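Volora rolling whiteboard: two months in the spare room
2024-03-26

I held off buying one of these for ages because I figured a whiteboard on wheels was an office thing and I'd feel silly with one at home. Well! I tutor maths out of our spare room, and I'm now that person who rolls the board into the kitchen to plan dinners.

I went with the Volora after dithering over the Brustov, which was cheaper but only came as a wall mount (we rent, so no drilling). Putting it together took me 27 minutes on my own, and I'd have been quicker if I hadn't put one leg on backwards. The instructions are all diagrams and the diagrams are tiny.

What I like most is the base. The legs are a nice plain grey, rounded so I don't bark my shins on them, and the little black casters suit the room. Mine roll well on floorboards and sulk a bit on the rug. 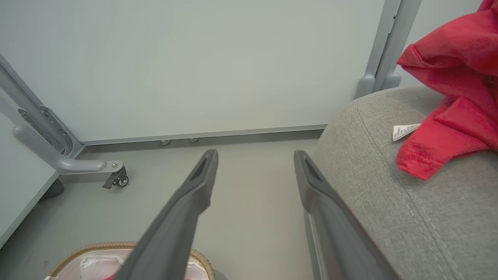 Evanthia Galanis wrote in to say hers started to wander after a while, and that tightening the caster screws fixed it — she does them at the start of every term now. I've added it to my own list for April.

As for the writing surface, it wipes clean if you get to it the same day. Leave a colour on over the weekend, red especially, and you'll be there with the spray and a rag. The slim rail along the bottom edge collects dust like you wouldn't believe.

Would I buy it again? Yep, though I'd wait for a sale. I paid full price and it was $30 off a fortnight later, which still stings a little.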